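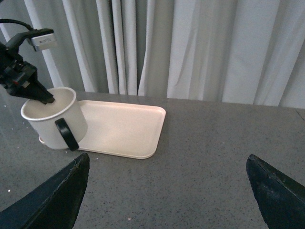 Fothergill, 23 August 2018

A gripper comparison should be done with dishes. I have held this opinion since April, when we began testing fingers for the two-arm cell at Starden, and four months of results have made me more stubborn about it.

Most published comparisons use blocks, cylinders and the odd tennis ball. Those objects are easy to buy and easy to measure, and nearly every gripper on the market can pick them up. We ran the Flosari fingers and the Vosemell fingers on a set of foam blocks for 1000 picks each. The scores were so close that I would not have chosen one over the other on that basis. Then we moved to a mug and a tray, and the two sets stopped looking alike.

A wide mug gives you several ways to hold it. You can take the handle, pinch the wall with one finger inside the rim, or squeeze the whole body if the gripper opens far enough. Each of these asks for something different. The rim pinch needs a narrow tip. The handle needs a finger that won't roll when the weight hangs off to one side. A shallow tray with a low lip is harder still, and a thick fingertip has trouble getting under it at all.

The Vosemell tips are thin and do well at the rim. They also let a mug swing once it is off the table, and a swinging mug is hard to set down flat. The Flosari fingers are wider and softer. They hold steady and they bump into things. Over 466 logged dish trials, most of our failures with the Flosari set came on the approach, and most with the Vosemell set came at the release. A single success rate hides that difference, and I wish vendors would stop leading with one.

I also think wrist cameras deserve more of the blame than they get. With the camera mounted close, its own fingers take up both lower corners of the view, and a light mug against a light curtain is not much help to an edge detector. We changed the camera angle twice before we touched the controller again. The second change did more for us than 25 hours of tuning.

People object that dishes are not repeatable. Fine. Buy the same mug by the case, mark the start positions on the table and run each position 50 times. That costs less than one replacement finger. Publish the positions along with the failures, sorted by the stage where they happened.

We have not picked a winner at Starden. For clearing a table I would take the Flosari fingers today, and for stacking I would want the thin tips with a rubber pad added, which we have on order.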